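Alcombe Handling Project
Progress report to the funder, second reporting period
Prepared by Amna Sandhu, project lead
Date of issue: 16/07/2026

1. Purpose of this report

This report covers the demonstration day at the Ongate workshop and the state of the work package it was meant to present (WP2, two-handed handling of soft packing material). Spending is reported separately by Aurelia Brunner.

2. Demonstration day

The day was moved from March at the request of Berchtold, whose packing line was closed for refitting that month. Visitors came from Berchtold and Skatwood, with Roswitha Riedl attending on behalf of the funder. The program had two parts: a bench session with hand-held grippers in the morning, and a review of recorded material in the afternoon. The agreed limit was up to 11 visitors at the bench at one time, and the groups were kept within it.

The bench session dealt with retrieval from a container of loose filler. Items are mixed in with crumpled paper in a clear open box, and the operators work on the contents with a gripper in each working position. The grippers are moved by hand during collection. The recordings are then used to train the control software for the arm cell.

Clear acrylic was kept for the boxes even though it makes the vision work harder. Reflections from the walls were listed as a risk in the first report, and Berchtold uses transparent bins on part of its line. Changing to opaque boxes would have given cleaner recordings of a task the partner does not have.

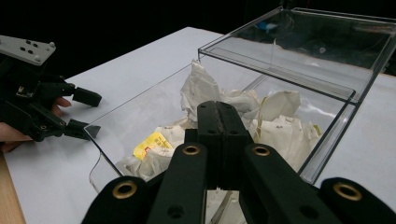
Figure 1. Bench session, Ongate: two hand-held grippers at a clear box of crumpled paper. A yellow wrapper lies to the left of the closed finger plates.

Ayman Haddadin ran the bench and answered questions on finger wear. Skatwood asked whether the finger plates could be exchanged without removing the linkage. They cannot at present. A revised mounting is in design and will be costed before the next report.

3. Recorded material

The target for this period was 255 accepted recordings of the paper task. The target was met. A recording is accepted when both gripper tracks are complete and the item is out of the box at the end. Recordings in which the paper lifts out with the item are accepted but tagged, so that they can be left out of training if required.

Aurelia Eder has rewritten the labeling guide following comments from the first period. The main change concerns thin sheets lying over an item. Labelers now mark the item as hidden only when no part of it can be seen through or between the sheets.

4. Points raised by visitors

Berchtold asked for trials with heavier filler, such as folded card. This is outside WP2 and would need a change request.

Ms. Riedl asked how results by hand would be compared with results on the arm cell. The proposal is 100 trials on the cell with the same boxes and filler, with failures sorted by cause. She accepted this subject to seeing the list of causes first.

5. Open items

Revised finger mounting: drawings to be sent to Skatwood for comment (Haddadin).
List of failure causes: draft to the funder before cell trials begin (Sandhu).
Change request for card filler: waiting for Berchtold to confirm interest in writing.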